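Sunday, late

Woke up at 6 with the window wide open and my feet like ice, so I guess summer is over in Elside. I put the kettle on and stood there in two sweaters feeling very sorry for myself, and then I remembered the yarn sale in Trorkeck (how did I forget the yarn sale!) and was out the door before the tea was done.

I'd told myself 24 dollars and no more. Well. I came home with 400 grams of the gray wool and 200 of a mustard that I already have doubts about, plus a set of needles I own in two other sizes and apparently needed in a third. The bus back took forever and smelled like oranges, and I loved every minute of it. 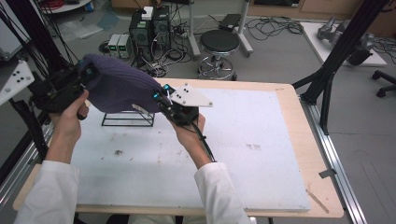 Filed under: Knitting, Weekends

So the plan is hats for everybody this year. Purple is still my favorite for a beanie, but I want to try the mustard with a folded brim, 70 stitches on the small needles, and see if I can get through one without ripping it out at the crown. I always mess up the decreases! I get chatty or I get hungry and then there's a stitch missing and I have to go hunting for it.

Lunch was at Vũ, the noodle place by the bridge, and I had the soup with extra lime and read half of my library book with the bag of wool
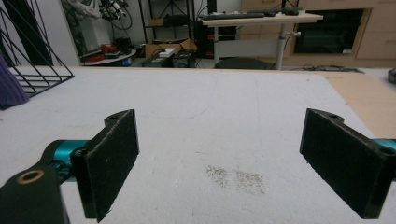 sitting on the chair across from me like a date. Then I walked the long way home past Illik Pond. The ducks were being awful to each other. Cast on after dinner, got four rows in, and now my eyes are closing. Need to buy milk tomorrow.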